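3.2 Structure of the notices

The corpus holds 1000 death notices printed in two weekly papers, one in Utov and one in Murín. Each notice was split into moves: announcement, birth and parentage, schooling, work, pastimes, survivors, and service details. Two coders worked separately and settled differences by discussion. Notices shorter than 12 words were dropped before sampling, as they rarely went beyond the announcement.

The announcement came first in nearly all notices. The order of the later moves varied by paper. In Utov, survivors were usually listed before work, while Murín notices tended to follow the life in order of time. Pastimes were coded only where the notice named an activity, such as fishing or quilting. General praise ("she loved life") was coded apart. 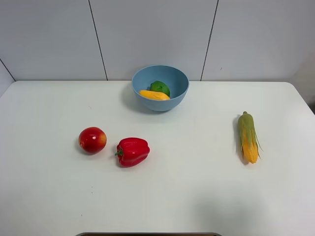 Figure 2. Light blue bowl on a white tabletop.

Household references formed a small class of their own. These are mentions of cooking, gardens, meals or the family table, and they appear in 70 notices. Most fall inside the pastimes move, but some are attached to the list of survivors, where grandchildren are said to remember a dish or a holiday meal. We coded such cases under both moves. The tagging was done in Plorkex, which allows overlapping spans, and the tagged files were then exported to Pillness for counting.

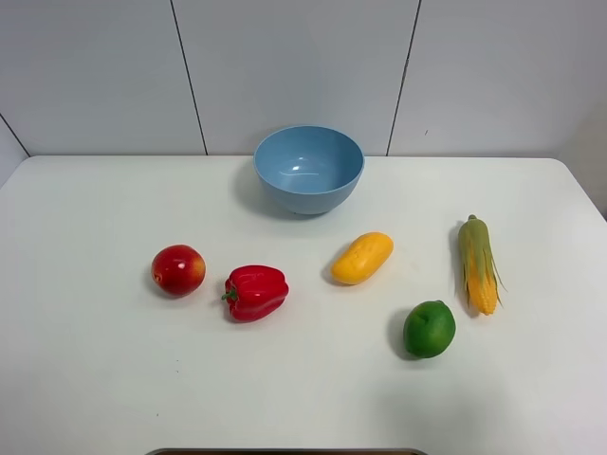
Double coding raises the total number of moves per notice and should be kept in mind when comparing our results with studies that allow one label per sentence. It does not affect the order of moves, as order was taken from the first word of each span. Where two spans began at the same word, the longer span was placed first. Nicknames given in quotation marks were left inside the announcement. Notices that named a cause of death were marked with a separate flag, which is treated in Section 4.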